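From: hallam-list member, Stundska
To: chores-and-machines discussion list
Date: 2018-11-03
Subject: Re: Re: Bed linen as a test case

> I still don't see why everybody on this list keeps coming back to
> laundry. We had dish loading working in a demo kitchen in January.
> Floors are done, more or less. If a machine can put a plate in a
> rack it can put a quilt on a bed. It's the same arm and the same
> planner, only the part is bigger. I would put money on bedding
> being solved before the Jullo people finish their window cleaner.
>
> Also, what is the gripper supposed to do that two suction cups
> can't?

I don't agree that it's the same problem with a bigger part. A plate has one shape. You find it, you know where the rim is, and it's still that shape after you pick it up. A quilted cover has whatever shape it was left in, and the moment you lift a corner it has a different one.

To put some numbers on our side: we ran the Lemma arm pair on single quilted pieces for most of the fall. Out of 220 tries at "find a corner and lift it," 138 ended with a corner in the jaws. The rest ended with the middle of a fold, or the sheet underneath, or both layers at once. And that's only the first step. For the whole job, piece flat on the mattress with no help from us, we got 19 out of 100. A person does it without thinking and is already talking about something else.

On suction cups: we tried them in January. Stitched fabric leaks air along every seam. You can get a hold on a smooth sheet for a second or two, then it peels. Two fingers with a soft ribbed pad are slower but they hold. The trouble with fingers is that you have to choose what to pinch, and on a quilt every ridge looks like an edge to the software.

The other thing missing from your demo kitchen is mess. Your counter had plates on it and that was all. A real bed has clothes on it, a pillow that has slid somewhere, and more clothes heaped on whatever is next to it. The arm has to know that the sweater isn't part of the bedding. Ours didn't, and pulled both.

For those reading on the web archive, the pictures are inline here.
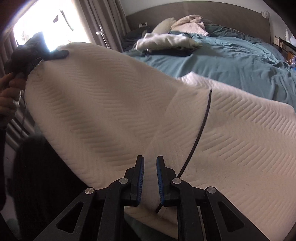
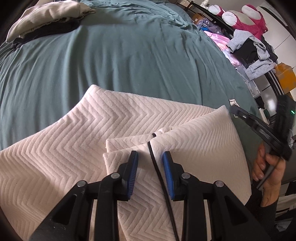
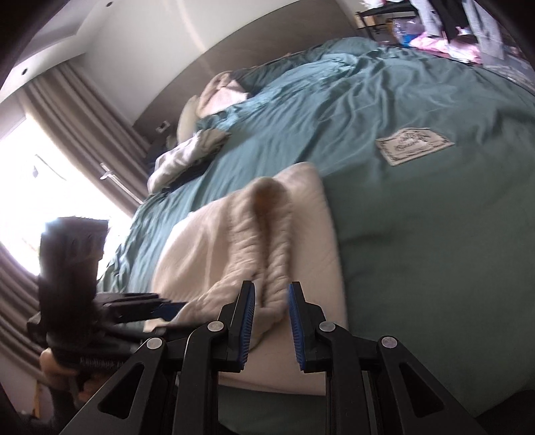
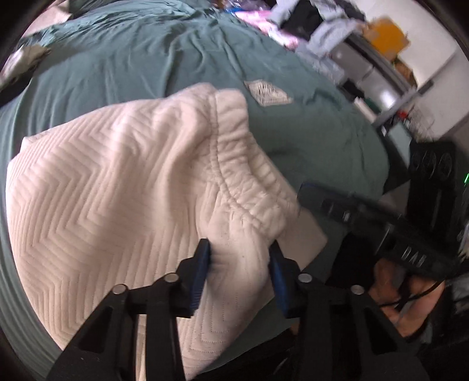 Hand-held grippers with blue pads, working over a bed with a teal cover.

Look at the first one for what I mean about two hands. One gripper has the far end of the quilted piece held up and the other is down by a lower fold with its jaws open. With the cloth stretched between two points you can at least guess where the rest of it goes. With one arm you get a rag hanging from a hook, and you know very little about it.

The last one is the pinch I described. The pads have a ridge of cloth between them. Now decide from that view alone whether you have one layer or two. I can't, and I've been looking at this sort of thing for a long time.

The knit in the third is a different headache again. It's twisted into a rope, so before you can fold it you have to untwist it, and we have no routine for that at all. As far as I know the Bistenent folding table doesn't either – it wants each item laid flat on the belt by a person, and then it folds very nicely. I've seen it run. It's a good machine for a hotel laundry that has somebody to feed it. That person is doing the hard part.

So my answer to "can machines do this yet" is no for bedding in a lived-in room, and yes for parts of it if you set things up in advance. Flat towels from a neat stack, fine. I'd expect shop-floor work to come first, where the cloth arrives in the same state every time and you can bolt a clamp where you want one.

I do take your point that planning carries over from dishes. We reuse a lot of the same reach code. What doesn't carry over is knowing what state the thing is in after you touch it, and that's where nearly all our failed tries went wrong.

If anyone has numbers for corner finding on quilted fabric, with either one arm or two, please send them to the list, including the bad ones. I'd also like to know what pad material people are using. Ours wears smooth faster than I'd like and then thin sheets start to slip.

I'll take your bet about the window cleaner, by the way.

--
Stundska cloth handling
Reply to the list, please, not to me directly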